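Drollholm Hats: data card for the pad-wear subset

Hand-held gripper recordings of soft headwear on a tabletop, including the episodes affected by the pad fault
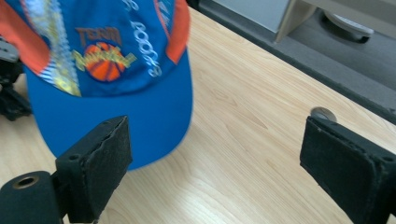

Blue cap with the basketball emblem, near the left finger. Note the ragged top edges of the foam pads.

Status: released with known fault. Read the section "What went wrong" before training on any of it.
Maintainer: Radosław Bielecka
Hardware: Ara hand-held gripper, foam-padded fingers
Episodes: 586
Affected episodes: 27

Summary

Drollholm Hats is a set of short demonstrations in which a person uses a hand-held gripper to pick up a cap, move it and set it down again. Each episode has video from the camera on the tool, the finger opening over time, and the estimated pose of the tool. Caps were chosen as the object type because they deform when squeezed, and because a brim and a crown call for different grasps.

This subset is split off from the main hat recordings. It was going to be merged back in, but during review we found that the foam on the finger pads had been coming away from the housing. The 27 episodes where this clearly changed the grasp are kept and labeled. The rest were recorded on the same tool in the same period and should be treated with some care.

What went wrong

The finger pads are foam, glued to the inner face of each finger. The glue line is thin along the top edge of the pad, where the foam meets the plastic housing. When the operator closes on a brim from above, the brim drags across that edge first. Over many repeats the foam frays and the edge starts to lift.

A frayed edge alone does not seem to matter much. A lifted edge does. Once a pad has lifted, three kinds of bad episode appear:

Snag. The lifted foam catches under the brim when the fingers open, and the cap gets pulled along with the tool after the intended release. The finger opening says "open" while the cap is still moving.

Slide. The pad shears sideways under load. The opening reads the same as in a good grasp, but the cap turns in the fingers and lands rotated.

Fold-over. The top of the pad folds down into the gap between the fingers. The reported opening stops short of fully closed, by up to 3 mm. A policy trained on this learns that an empty grasp looks like a grasp on thin cloth.

The fold-over case is the serious one. The other two can be spotted in the video by anyone who is looking. Fold-over mostly hides inside the fingers, and we only found it by plotting the minimum opening for every episode in order. The line was flat and then stepped up.

How it was found

A training run at Fliltovska on an early copy of the data produced a policy that closed on nothing, lifted, and carried on to the place position as if it had the cap. The first guess was clock drift between the camera and the encoder. Two days went into that and the clocks were fine. The second guess was a bad calibration file, and that was fine too. The opening plot came after that.

The recording log should have caught it sooner. It has a line reading "left pad feels loose, pressed back down, continuing." Pressing the pad back down does not re-bond it. It holds for a few grasps and then lifts again. The note was written in free text, and the review script only reads the checkbox fields.

Safety matter

One lifted pad came off completely during a session. The operator reached between the fingers to pull the loose foam out while still holding the trigger handle, and pinched a fingertip when the fingers closed. There was no broken skin and the session was stopped.

The lab rule at the time said to keep hands clear of the fingers on the mounted arms. It did not mention the hand-held tool. It does now. The tool goes down on the table and the hand comes off the trigger before anyone touches a pad. If a second person is present, that person does not reach in while the first is holding the tool.

The episode in which this happened is not in the release.

What was changed

Pads are now fixed with a mechanical clip at the top edge as well as glue. The clip was drawn up by Czerwiński and sits below the face of the foam, so it does not touch the object.

Operators close the empty gripper fully at the start and end of every session. If the two readings differ by more than 1 mm, the session is held for review.

Pads are replaced when any part of the top edge can be lifted with a fingernail. Fraying without lift is logged and the pad stays in use.

"Pad condition" is now a checkbox field with the values good, frayed, lifted and missing. The review script rejects a session marked lifted or missing.

No new fold-over episodes have been found since the clips went on in November. Snags still happen now and then on caps with a stiff brim, and we do not think those have anything to do with the pads.

Labels

Every episode has a pad_state label, added after the fact by going through the video and the opening curve. Values are good, frayed, lifted and unknown. Unknown means the pads were too dark or too blurred to judge, which happens often when the tool moves fast.

The 27 affected episodes also have a fault_type label: snag, slide or foldover. Where more than one applied, the label is the one that came first in the episode.

Labels were made by one person and checked by another. Where they disagreed, the worse state was kept. Expect some frayed episodes to be marked lifted.

Suggested use

For grasp policies, drop every episode with a fault_type label. Consider dropping pad_state lifted as well, even where no fault was marked.

For fault detection, the labeled episodes are useful but few. Do not report a detection rate from them without saying how many there were.

For camera pose or visual tracking work, the pad fault has no effect and the full subset can be used. Motion blur is present in many episodes and has been left in.

The opening values have not been corrected. We tried subtracting a fixed offset from the fold-over episodes, and it made some of them worse, since the foam compresses by a different amount each time. The raw values are what is in the files.

Known limits

Caps only. No knit hats, no helmets.

Some caps carry team names, numbers and other printed lettering. A model may learn to lean on the print. There is no split by cap design in this version.

Table position and lighting were not controlled. Other equipment and furniture can be in view.

The exact episode at which the first pad began to lift is not known. The step in the opening plot shows when fold-over began, and the lifting probably started earlier.

Changes

Version 2: pad_state and fault_type labels added. Pinch episode removed. This card rewritten.
Version 1: internal copy, no labels. Please delete it if you still have it.

Reporting problems

Send the episode number and a short note on what you saw to Radosław Bielecka. If the problem is in the opening curve, include the minimum value you read, so it can be checked against the session's empty-close readings where those exist.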